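Setting Up and Resetting a Play Kitchen Table

These steps cover a single white tabletop used as a toy kitchen. The same layout works on a Hudside bench or any flat surface with enough depth for a toaster oven.

1. Clear and wipe the surface. Use a damp cloth, then dry it. Wipe around any holes in the top instead of across them.

2. Place the oven first. It is the heaviest item and goes at one end, with the door facing the middle of the table. Leave room for the door to open fully.

3. Set the cooking end opposite the oven. Pans and the spatula stay together. 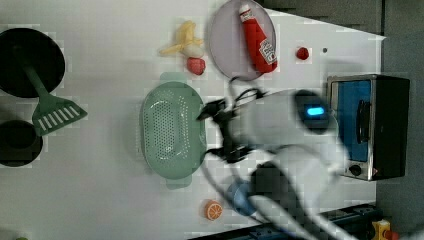 Keep handles and long utensils inside the table edge. A spatula can rest across a pan as long as it does not tip when the table is bumped.

4. Put the plate between the two ends, toward the back. The ketchup bottle is stored lying on the plate, where it cannot roll.

5. Place the colander on the oven side. Fruit goes on the open surface next to the plate, with small pieces spaced apart so they can be picked up one at a time. 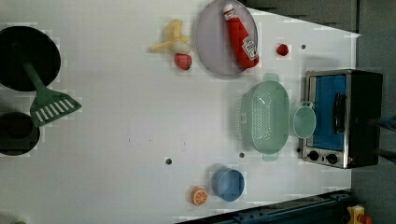

6. Check the oven approach. Open and close the door once. Anything it touches should be moved toward the middle.

Resetting after use

Return items in the same order: oven end, cooking end, plate, food. Washable plastic goes in a Bimach tub with warm water and mild soap for 10 minutes. Do not soak plush food or the oven. 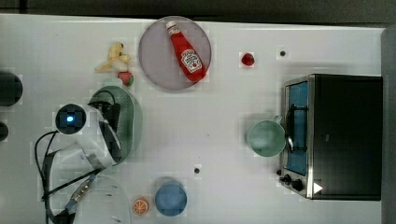 Cups are the items most often left in the wrong place. They should stand upright with the handle clear of the oven. A mint-green mug directly in front of the door, with its handle pointing at it, needs to move before the door is opened. The blue cup at the bottom center of the table is well clear and can stay.

2,332 views | 10 shares
Contact Grerner | © Grerner | Back to top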